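# kernier-grasp

`kernier-grasp` is the grasp-state estimation package of the Kernier control stack, maintained by the Stemik software group. It reads wrist camera images from a hand-held gripper and reports, for each image, whether the fingers are open, closing, or in contact with a fixed handle. Downstream planners use this output to decide when a pull motion may start.

## Status

The package is used in daily work at the Clestlow site. The interface is stable. The model weights are not, and each release should be pinned by its tag.

## Data

The current weights were trained on the Lombardi handle set, which holds 716 episodes of doors, drawers, and cabinets. A further 200 episodes are reserved for evaluation and must not be used for tuning. Labels were assigned to single images by staff at Clestlow and reviewed a second time where the first label was marked uncertain.

Known limits of the set:

- Polished metal handles produce reflections that the estimator may read as finger edges.
- Keys left hanging near a lock can cover the lower end of a handle. Contact labels for such episodes are less reliable.
- Fisheye images are stored without correction. Users who correct them first must retrain.
- Faces are masked before storage. Masked blocks are kept in training and are not treated as missing data.

## Installation

```
git clone kernier-grasp
cd kernier-grasp
pip install -e .
```

Python 3.10 or later is required. A graphics card is recommended for training and is optional for inference.

## Use

```
kernier-grasp run --input episodes/ --out states.jsonl
kernier-grasp check states.jsonl
```

The first command writes one record per image. The second reports gaps in the sequence and any change of state that lasts fewer than 3 images. Short changes are reported but are not removed; the planner applies its own filter.

## Configuration

| Key | Default | Meaning |
|---|---|---|
| `contact_threshold` | 0.6 | Score above which contact is reported |
| `window` | 19 | Number of images used for smoothing |
| `undistort` | false | Correct the lens before inference |

Changes to `window` affect delay. Sites that run the planner on live input should test a new value on recorded episodes first.

## Reporting problems

Reports should include the release tag, the configuration file, and the shortest episode that shows the fault. Requests for access to the Lombardi set are handled by the Clestlow data desk.

## Sample input

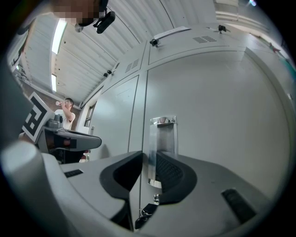 *Wrist view, uncorrected: gripper fingers at the vertical handle of a metal cabinet, with keys hanging below the lock.*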